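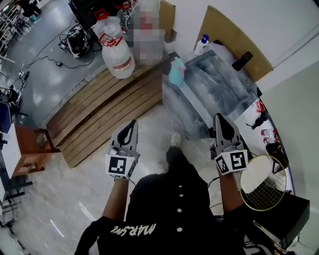

I've sat through one criminal trial in my life, as a juror in Brastcombe, and it ruined eyewitnesses for me. The case was a theft from the Trukport depot, 122 boxes of power tools gone over one February weekend, and most of it hung on a man who'd seen somebody by the fence for a few seconds. He was so sure! And I believed him, right up until I tried it on myself. Take the black shirt up top, with the white buttons down the front. I'd have sworn to those buttons by bedtime, and I'd have told any detective there was no writing on it. It says MARSme in white, in that loopy cursive style. I'd have missed it and been completely confident — which is the scary part.

Our witness was standing 50 yards off, at dusk, and the police didn't show him a single photo until weeks later. By then he'd talked it over with everyone at work.

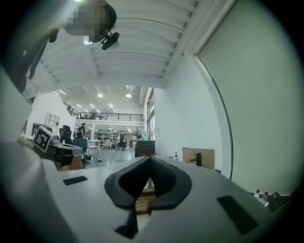 Dark hair, leaning in. How much more would you remember?

Caoimhe Coughlan, who was on the jury with me, thinks I'm too hard on people. Witnesses do their best, she says, and sometimes they're all a case has. Fair enough. I still don't think anyone should go to prison on one glance and nothing else. Write the description down the same day, record the lineup, and let the jury hear how sure the witness was the first time he was asked. We never got that. We got a nice man pointing across a room, and I still think about how badly I wanted to agree with him.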